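The safety code that only works in a kitchen with no people in it

By Kwaku Sowah
Jun 30, 2018

I have now read the draft code of practice for household robots twice, all 164 pages of it, and I still could not tell you what a manufacturer has to do to fail.

The draft comes from the Etholm working group, which has been at it since December. It asks that any arm sold for use in the home should pass a set of "representative domestic tasks" before it goes near a customer. Fetch a cup. Put a can away. Take something out of a drawer. Fair enough, you might think. Then you reach the annex and find that every one of those tasks may be passed in simulation, on a model supplied by the firm that wants the certificate.

So the candidate sets the exam, builds the exam hall and marks the paper. I am told this is normal. I don't find that comforting.

Cliltach, one of the firms that helped with the wording, has run its own arm through the drawer task 2209 times and published the score. I have no reason to think the score is false. I only wonder what it is a score of. 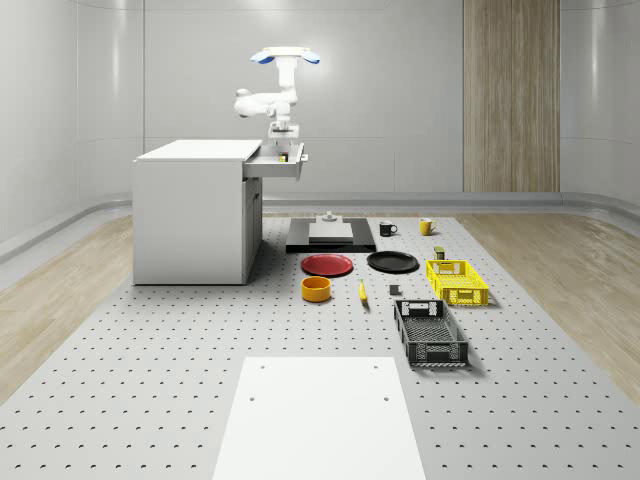 Simulated drawer task. Image: Cliltach

The mugs have their handles to the right. The plates lie flat, side by side, with nothing on them. The floor is a pale perforated platform and the light is even all over. I have been in a fair number of kitchens, and the drawers I remember had a whisk jammed across the back and a takeaway menu stuck to the bottom. Some of them needed a shove from the hip.

Yareli Villaseñor, who spent years testing lifting gear before she moved on to robots at Ingate, thinks I am being unfair. Her case is that you have to start with something that can be repeated. If two labs can't set up the same drawer in the same place, they can't compare results, and then you have no standard at all. She is right about that, and I'd sign up to a code that said so plainly: these tests let engineers compare one arm with another.

The draft says a good deal more. Clause 2 calls a pass "evidence of safe behaviour in the home". A shop will print that on the box. A council buying arms for sheltered housing will put it in the tender and stop asking questions. I have watched it happen with stairlifts.

What would I ask for? Real drawers, to begin with, some of them sticky, in a building the maker has never visited. A published list of failures as well as passes, with what the arm did next when it lost its grip. A person in the room, reaching for the same cup. And someone other than the maker choosing the layout on the day. The Issahaku trials did most of this with a tiny budget and a borrowed flat, and the results were dull, patchy and far more useful than any percentage.

The working group received 159 comments on the first version. Its summary of them fills one page and uses the word "noted" in almost every line. Mine was noted too. The second consultation is open now, and the annex has not changed by a comma.

I will be sending the same comment again.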